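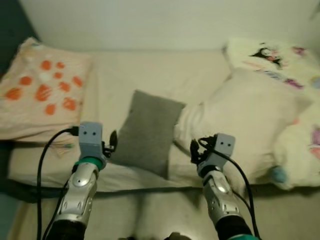
Re: [Drorkby-build] Bed-making as the June demo?

List: Drorkby-build
Date: Mar 9, 2022
Subject: Re: Bed-making as the June demo?

> The second arm is up and both of them now answer to the same
> controller, so I think it is time we picked a job for them. My vote is
> bed-making. Everyone has a bed, everyone hates doing it, and the
> Lelline people have already shown a single arm pulling a blanket
> straight. With two arms we ought to be able to do the whole thing:
> sheet flat, blanket folded, pillow against the wall. I have the Relenell
> grippers on and the wrists move freely. If we start now we could
> have it ready for the open day in June. Who is in?

I'm in for helping. I'm not in for promising it to anyone.

I've read the build notes twice and I still don't see where the folding comes from. Two arms that answer to one controller is good work, and I say that as the person who thought the second arm would never get past the shoulder joint. But moving where you tell them is one thing, and knowing where the corner of a blanket has gone is another. We have the first. I haven't seen a line of code for the second.

Look at what's on the bed now. There's a small gray cushion, which I'd call a fair target. It has a shape, it keeps more or less to that shape, and it sits between the two grippers. Then there's a big white pillow leaning on a fluffy blanket that is also white, on a cream sheet, with a white wall behind. I'd like to know what our color threshold makes of that. The pink blanket with the orange paw prints will at least stand out, but it's folded up in layers, and a gripper that closes on the top layer has no way of telling whether it has one layer or all of them. Ours doesn't, anyway. There is no force reading in the fingers unless somebody added one and forgot to write it down.

About that Lelline clip. I watched it again last night. The blanket starts out nearly straight, the arm takes one edge, and the clip ends before it lets go. I'm not accusing anyone of anything, but I wouldn't plan an open day on it.

A few things I'd want settled before we talk about June:

The cables. Both gripper cables hang in long loops outside the arms. That's fine for waving at people. Over bedding I expect one of them to catch on a fold sooner or later, and I'd rather lose a blanket than a connector. Can we clip them down along the forearm with enough slack for the wrist? The Mittal sleeve somebody suggested in the winter looked too stiff to me, but I never handled one.

The reach. Has anyone measured how far the grippers get with the bases where they are? Working from the front edge of the bed is easy. The wall side is where you'd want the pillow to go, and I suspect the elbows will be dead straight by then, with nothing left over for lifting. If the bases have to move, the whole calibration goes with them.

The stop button. I asked about this before and got a thumbs up, which isn't an answer. Where is it, and does it cut both arms or only the one it was wired for first?

How we count. If we say it works, I want to know what that means. My proposal is 50 tries at picking up the gray cushion and putting it down on a marked spot, with nobody touching the bed between the command and the finish. Every try goes in the log, including the silly ones. The current log has 284 entries and I can't find more than 5 that say how the run ended. "Looked OK" is not a result.

If the cushion goes well, we do the pillow. If the pillow goes well, I will personally eat my words on this list and we can argue about blankets. I'd leave the sheet out of it altogether. I can't get a sheet flat myself -- and I have fingers.

I know this sounds like cold water. I've been on this list long enough to remember the dish rack plan, and the plan before that, and both times we told people a date first and started testing second. A pair of homemade arms that can move one cushion every time would be a better thing to show than a pair that might make a bed.

I can come over for 2 evenings next week if that suits, and I'll bring the cable clips and a roll of tape for the marked spot. Please don't change the controller settings before then. If you must, write down the old ones.

--
To leave the Drorkby-build list, send a blank message with "unsubscribe" in the subject.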